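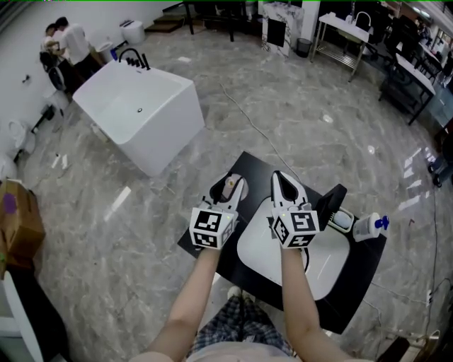
According to Gertraud Schnyder, the soap at her basin would not rinse off for the first week after the softener went in, and the hardness dial turned out to be set too high.

4. Setting the hardness and first regeneration

The Nilent softener leaves the factory with the dial at 25. Set it to suit the local supply before the unit is put into service.

4.1 Before you start

Check that the bypass valve is at BYPASS and that the drain hose is clipped at both ends.

CAUTION: Do not connect the drain hose directly to a sewer pipe. Leave an air gap as shown in section 2.

4.2 Procedure

1. Test a sample of cold water taken upstream of the unit. Use the strip supplied.
2. Match the strip to the colour chart on the inside of the lid and read off the dial number.
3. Turn the dial to that number. It clicks at each position.
4. Fill the salt cabinet to the lower line with tablet salt. Do not use rock salt.
5. Turn the bypass valve slowly to SERVICE – a quarter turn, then wait until the noise of air stops – and open it fully.
6. Press and hold REGEN until the display shows 70. The display counts down in minutes.
7. When it reads 0, run the nearest cold tap until the water is clear.

NOTE: Do not draw softened water during the countdown. Untreated water passes to the taps while the valve is cycling.

4.3 Checking the result

Test again at a basin tap, with the aerator removed. If the strip still shows hard water, repeat steps 6 and 7 once. If the water feels slippery and soap is slow to rinse, confirm that the bypass blending screw is open two turns, then lower the dial by one position.

Error code 23 means the valve has not returned to its home position. Switch off at the power point, wait one minute and switch on again. For code 253, see section 7.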